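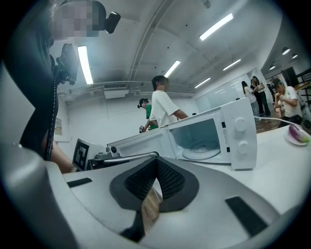

A white microwave with its door open.

14 shares | 19 comments

I got into a proper argument on Friday with my friend Leif Brekke about whether children should be taught how memory works. He thinks it's a waste of a timetable. I think it's mad that we ask them to remember things for thirteen years and never once explain what the brain is doing while they try (he teaches PE, so he has opinions about wasted timetables).

My own schooling on the subject was one diagram. A pink walnut in four colours, labels to be copied out neatly, test the week after. I got full marks and could not have told you a single thing about why I'd forget it all by the summer — and I did forget it.

What I wanted, and what I still want for my niece, is the useful stuff. Why reading a page over and over feels like learning and mostly isn't. Why sleep matters so much before an exam. Why you walk into the kitchen and stand there with no idea what you came for. 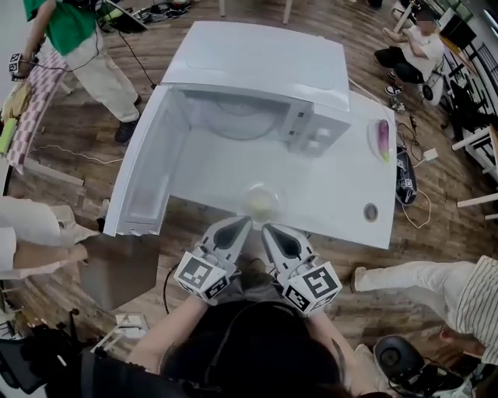

None of it needs a lab or a big budget. Misaki Takeda runs a lunchtime club at my niece's school with 20 kids and a pack of playing cards, and they test each other on what they can recall after a minute, then after a day, then after a week. They argue about the results like football fans! One girl changed her whole revision plan after it, which is more than my walnut ever did for me.

Leif's worry is that it turns into nonsense, and he has a point there. We've all sat through the left brain, right brain talk, and I've met grown adults who still think we only use a tenth of the thing. Bad brain science in schools is worse than none. But that's an argument for giving teachers decent material and a bit of training, and I can't see how it's an argument for silence.

So yes, I'd take an hour off something else. I told Leif it could come out of PE and he hasn't texted me back yet.

19 comments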